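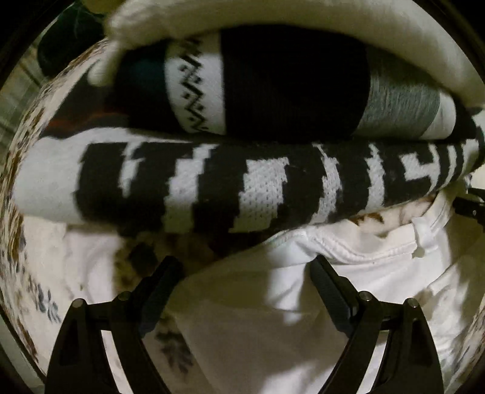 Item 2: Folding trial, Mahuika laundry room
Staff asked what happens to folding hours if Vuvico's grippers stay past July. Management said no posts would go. Staff asked for that in writing - not given.
It was noted that 30 garments a shift is no help to anyone on the evening rota.
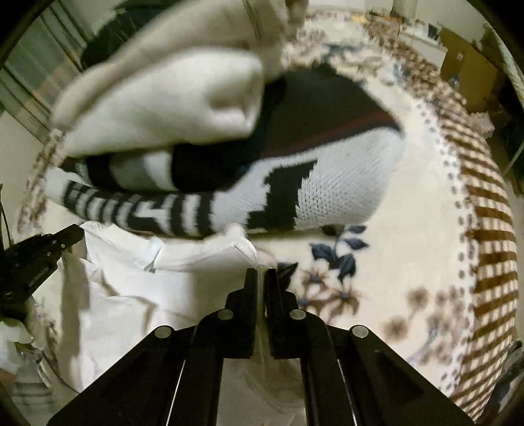 White garment or cloth held between the gripper fingers, patterned knits behind.

Action: Foketti to supply hours figures. Carried over to item 9.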